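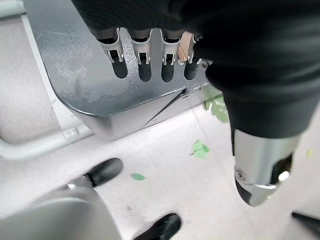

Cleaning and Touching Up Textured Gray Metal Panels

Posted Jan 6, 2018

Textured paint is used on a lot of metal furniture and housings: file cabinets, workbench ends, equipment covers, locker doors. It hides small dents and it doesn't show fingerprints the way gloss does. The trouble starts when you try to clean it. A paper towel sheds into the texture, a rough pad polishes the high spots, and a dab of ordinary gray paint dries into a smooth patch that shows from across the room.

These instructions cover painted steel and aluminum kept indoors. They are not for bare metal, plastic, or anything that gets hot enough to burn you.

What you need

Two buckets
Dish soap
A soft nylon brush, the kind sold for nails or vegetables
Three or four microfiber cloths
Rubbing alcohol
A plastic scraper or an old store card
Masking tape and paper
400 grit wet-or-dry sandpaper
Metal primer, if there is bare metal
Touch-up paint and a small piece of natural sponge

If the panel is part of something that plugs in, unplug it first. Take off knobs and labels if they come off easily. Leave screws where they are unless the panel has to come off anyway, and put a bit of tape over any hole or gap that water could run into.

Step 1: Find out what the marks are

Look at the panel with a lamp held low to one side. Light coming straight at it washes out the surface and you will miss half of what is there. Wipe one small area with a damp cloth and let it dry.

If the mark is gone, it was dust or dried cleaner. If it smears and comes back, it is grease or skin oil. If it stays the same but feels smoother than the paint next to it, the texture has been rubbed down and no cleaner will bring it back. A mark that feels raised and looks shiny is usually something transferred onto the paint, such as rubber, tape glue, or plastic.

A whitish area that moves when you move your head may be nothing more than glare. Change the position of the lamp before you start scrubbing at it.

Step 2: Wash

Put a small squirt of dish soap in a bucket of warm water. Fill the other bucket with plain water. Dip the brush, shake it off, and work in small circles over one section at a time. The bristles get down between the bumps and a cloth does not. Press lightly.

Start at the bottom and work up, then rinse from the top down with a cloth wrung out in the plain water. If you start at the top, dirty soap runs down over dry paint and leaves streaks that are harder to get off than the original dirt.

Dry right away with a clean microfiber cloth. Pat the surface and then wipe it. Pay attention to seams, folded edges, and rounded corners, where water sits. On a beveled edge, run the cloth along the seam line with a fingernail behind it.

For grease that survives the soap, I use Maltum degreaser mixed half and half with water. Spray it on the cloth, leave the panel alone, and test it somewhere out of sight first. Any mild degreaser will do the same job. Stay away from oven cleaner, acetone, and scouring powder.

Step 3: Take off scuffs and glue

Rubber scuffs come off with rubbing alcohol on a folded cloth. Hold the cloth against the mark for a few seconds, then wipe in one direction and turn to a clean part of the cloth. If gray color shows up on the cloth, stop. Some cheaper finishes soften in alcohol, and on those you will have to live with whatever soap can do.

For tape glue, push off as much as you can with the plastic card, holding it nearly flat. Warm the rest with a hair dryer on low, push again, and finish with alcohol. Don't use a metal blade. On a smooth panel you might get away with it, but on a textured one it shaves the tops off and leaves a pale stripe.

White foam erasers work on stubborn scuffs, but they are a very fine abrasive. Use one wet, with almost no pressure, and not more than once or twice in the same place.

Step 4: Decide whether to paint

Clean first, wait a day, and look again. Many scratches in textured paint are only dirt in a shallow mark and disappear with washing. I would paint only if you can see bare metal, primer, or rust. A worn, slightly shiny patch at hand height looks better left alone than badly painted.

Step 5: Match the color

Most textured grays are not one gray. Look closely and you will see a base color with lighter or darker specks in it. Match the base color and let the texture take care of the rest.

Roltent sells small bottles of touch-up in several grays, and 465 is the one I have used most. It is close to the mid gray on older Han cabinets and a little too cool for the Ornell ones, which lean toward brown. Paint a swatch on a piece of card, let it dry completely, and tape it next to the damaged spot. Check it in daylight and again under the room lights. Wet paint tells you nothing useful about color.

If you are between two shades, take the darker one. A small dark spot reads as part of the speckle. A light one catches the eye.

Step 6: Prepare the spot

Sand only the damage, with a piece of paper folded down to the size of a fingertip. The aim is to remove loose flakes and rust and to take the hard lip off the edge of the chip. Wipe with alcohol and let it dry.

Put a thin coat of primer on bare metal with a toothpick or a fine brush. Keep it inside the chip. Give it the drying time on the can and then another hour.

Step 7: Dab on the paint

Tear a small piece off the sponge – don't cut it, a cut edge prints a straight line. Dip it, then dab it on scrap card until it leaves a broken pattern with no puddles. Dab it straight down onto the chip and lift it straight up. Turn the sponge a little each time.

Leave the first coat to dry before you judge it. It will look thin. The second coat should go slightly past the edge of the damage so the two textures overlap. Two coats are usually enough. If the spot dries too smooth, let a little paint thicken in the cap for 5 minutes and dab that on as a last pass.

Don't wash the repair for two weeks. Dust it with a dry cloth if you need to.

Looking after it

Put felt or a mat under anything that gets dragged or set down in the same place every day. Wipe the panel with a damp cloth when you do the rest of the room, and bring out the brush when the low spots start to look dark. I did a full wash on mine in December and expect that to last until summer.

Skip wax and furniture polish. They fill the texture and turn white in the corners as they dry, and getting them out again means going back to the soap, the brush, and a good deal of rinsing.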